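Speaker notes – evening talk for new clinic staff, Dilholm, May 2021

Okay, slide one is just the title, so don't linger. Say hi, say thanks for the sandwiches, and get going. I want to talk about blood pressure checks in pregnancy, mostly the boring part – getting a number you can trust.

Start with the cuff story. When I trained, I used the same medium cuff on everybody because it was the one hanging by the door! A cuff that's too small reads high. Hold up the three sizes and pass them round (get them back this time).

Then the chair. Feet flat, back supported, arm at heart height, no chatting. Five minutes of sitting quietly first. People will groan at the five minutes, I know, I groan too. Ask who has a waiting room where that happens. Wait for the laugh.

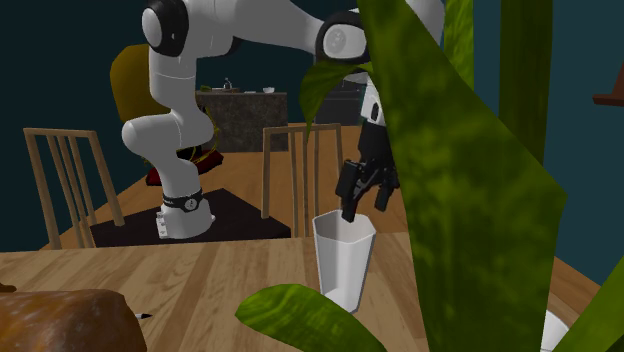

Next bit is our own audit at the Cleva Street rooms. We pulled 876 visits, and in 136 of them a high first reading was never repeated in the notes. Pause there. I'm not telling anyone off, some of those were mine.

Now headaches, blurry vision, pain up under the ribs. Say it slowly: ask every time, write down the answer, and if it's yes, call the doctor on duty right then. Don't book her in for next week.

If I'm running long, skip the Antal chart and go straight to home monitors. Handouts are on the side table. Questions, then remind them the July session is on iron and anemia.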